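Plilik

Plilik est un projet amateur de pinces tenues à la main, destinées à enregistrer des gestes domestiques pour l'apprentissage de robots manipulateurs. Il est développé à Butbridge, dans l'atelier partagé Skemuvow, à partir de pièces imprimées, de ressorts du commerce et de marqueurs visuels collés sur des cubes. Le projet se présente comme une solution de remplacement aux bras téléopérés, trop chers pour un particulier. Cette présentation est contestée, y compris parmi les usagers de l'atelier.

Principe

L'opérateur tient une pince dans chaque main et accomplit une tâche ordinaire : saisir un objet, le retourner, le reposer. Chaque pince porte un cube dont les faces présentent des motifs en noir et blanc. Une caméra placée à hauteur de tête filme l'ensemble, et un logiciel calcule ensuite la position des pinces à partir des motifs. Aucun moteur n'intervient pendant l'enregistrement. La documentation du projet parle pourtant de « robotique domestique », expression généreuse pour un dispositif dont la partie robotique reste à construire.

Le calcul de position repose sur une version modifiée d'une bibliothèque libre de détection de marqueurs. Les modifications ne sont pas toutes publiées, et la notice d'étalonnage renvoie à un fichier absent du dépôt.

Fabrication

Une paire de pinces demande 54 pièces imprimées, visserie non comprise. Les mâchoires en sont à leur version 5. Les précédentes souffraient d'un jeu latéral à l'articulation, corrigé par une bague plus épaisse qui a elle-même durci la gâchette. Les cubes sont imprimés en blanc, puis recouverts d'étiquettes adhésives. La pose de ces étiquettes est l'étape la plus délicate du montage : un bord décollé suffit à fausser la lecture d'une face.

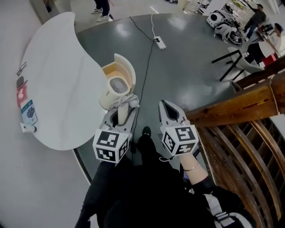
Les objets utilisés pour les essais sont de petits appareils et accessoires courants. Le choix est défendable, ces objets ayant des formes irrégulières et des cordons qui compliquent la prise. Il rend en revanche les résultats difficiles à comparer d'une séance à l'autre, aucune liste fixe n'ayant été arrêtée.

Résultats annoncés

Le projet revendique 659 séquences enregistrées. Le chiffre figure sur sa page de présentation sans indication de durée, de taux de rejet ni de répartition par tâche. On ignore en particulier combien de séquences ont été écartées lorsque les marqueurs sortaient du champ ou que la lumière se reflétait sur leur surface.

Un premier modèle a été entraîné sur ces données et essayé sur le bras Nedeljković, autre réalisation de l'atelier. Le compte rendu évoque 4 tâches « acquises », sans définir le terme. Les vidéos mises en ligne sont montées, et les essais manqués n'y apparaissent pas.

Critiques

La principale objection porte sur le transfert. Une main humaine compense sans y penser la souplesse d'une mâchoire en plastique ; un bras bon marché ne le fait pas. La seconde concerne le coût, que la page du projet calcule sans la caméra ni l'ordinateur.

État du projet

Les fichiers des mâchoires sont disponibles sous licence libre. Une version 6, à doigts interchangeables, est annoncée pour septembre, comme l'était déjà la précédente.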